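drummond_60: Finally hung the black mesh rack along the back rail. Four compartments would have done me, so naturally I bought the Uvholm with more.

narach: Lilies on red, though? I'd need a lie-down.

drummond_60: The lilies stay.

sutico4: Move the bin off the bench. It's eating your work surface.

drummond_60: It's at the back left, where my scraps land.
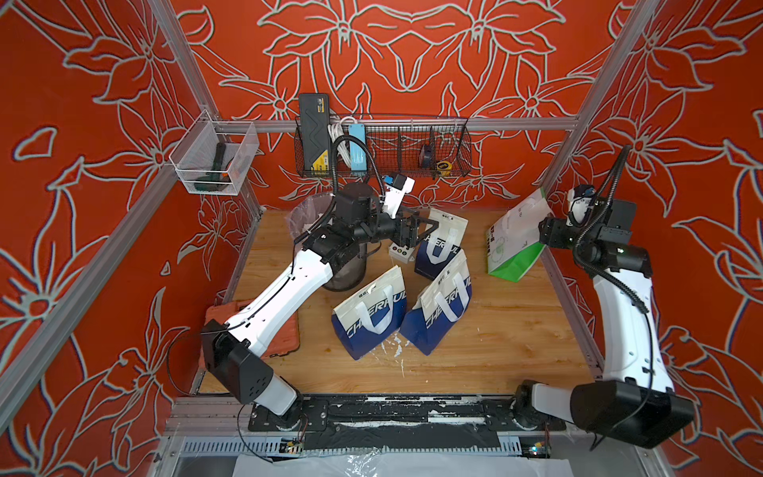 Rack up, paint splatters still on the wood

narach: Sand those off.

sutico4: Leave them. Bin's still wrong.

Contact | © Sutico Forums | Back to top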